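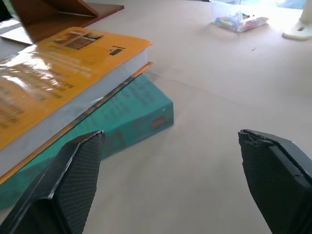 Wrist view, gripper open. Two books, one stand.

**1/** Thread on whether a machine can tidy a desk yet. Short version: parts of it, slowly, if the desk is known in advance. Long version follows. 24 Feb 2021.

**2/** The chore: take the top book off the stack, put it on the wooden stand, then do the second one. My kid does this while talking about something else. Our arm at Rurkholm needs 73 seconds per book when it goes well.

**3/** Books are worse than blocks. A book lying flat offers the gripper a cover it can't pinch and a spine it can pinch only if the fingers get low enough. The fingers have thickness. The gap under the spine usually doesn't.

**4/** Glossy covers are their own problem. Look at the yellow one. The left half of the cover is a white sheen. A depth sensor that depends on texture or reflected pattern has very little to work with there, and what it returns is often a hole or a spike.

**5/** The page block is friendlier. Matte, high contrast against the cover, straight edges. We now fit the book's pose from the page edges and the corners and ignore the cover face. Detection failures went down a lot after that change.

**6/** Stacking adds a segmentation question: where does one book stop and the next start? The teal one sticks out past the yellow one in a big triangle, and that offset helps. Square the stack up neatly and the planner is more likely to treat it as one thick object and try to lift both.

**7/** So the tidier the desk, the harder the job. I've stopped finding this interesting and started writing test cases for it.

**8/** Grip. Textured pads, diamond pattern. Good on board covers, mediocre on laminated paperbacks. The right pad has a small notch at the tip. Tip condition matters more for books than for anything else we pick, as the first few millimeters do the prying.

**9/** Someone will ask why not suction. Suction is fine on a flat glossy cover and then the cover opens. You are now holding a book by its front board with 400 pages hanging off it. Vahidi tried to fix this with a second cup on the back. It worked on hardcovers and I never saw it work on anything else.

**10/** What we do instead: push the top book until it overhangs the one below, then pinch the overhang, spine side if possible. Two motions, both boring. Manouchehr Heydari wrote the push controller and it's the most reliable piece of the stack (software stack, sorry).

**11/** Numbers from the last run, 39 attempts, top book only, stand in a fixed position:
- 20 placed on the stand, upright, no help
- the rest dropped, misplaced, or stopped by the force limit

I don't have a clean split on that last group. The log labels were inconsistent.

**12/** A hair over half. For a demo video that's plenty, you cut the bad ones. For a household it's useless. You'd be picking up books behind it all day.

**13/** Placement fails more than people expect. The stand has a tilted back and what may be a ledge. The book has to arrive at the matching angle, touch the back, then slide down to the ledge. Release early and it tips forward. Release late and the fingers drag it off again on the way out.

**14/** Small loose things, like the colorful bits in the clear container at the far end of the table, are not in scope. Clear plastic is hard to see in depth, and a pile of small items is a separate project with separate funding. It can stay where it is.

**15/** Shop floor comparison. Zivwood has arms loading panels all shift long. Same class of hardware as ours. The difference is that every panel is the same panel and it shows up in the same place. They spent their effort on the fixture and very little on perception. I would too.

**16/** A house has no fixture. That's the whole gap as far as I can tell. Motors are fine, grippers are okay, planning is okay.

**17/** Trarnness is quoting "general tidying" for May. I'd want to see the object list, the attempt count and whether a person reset the table between runs. If those three aren't published I assume the answer to the last one is yes.

**18/** Next on our side: second book without re-scanning, new finger tips with a thinner bevel, moving the stand between attempts. I expect the success rate to fall when the stand moves. Will post the number either way.

**19/** Re: the reply asking if it can shelve them. No. Shelving is insertion into a gap between compliant objects that lean. Ask me after the stand works.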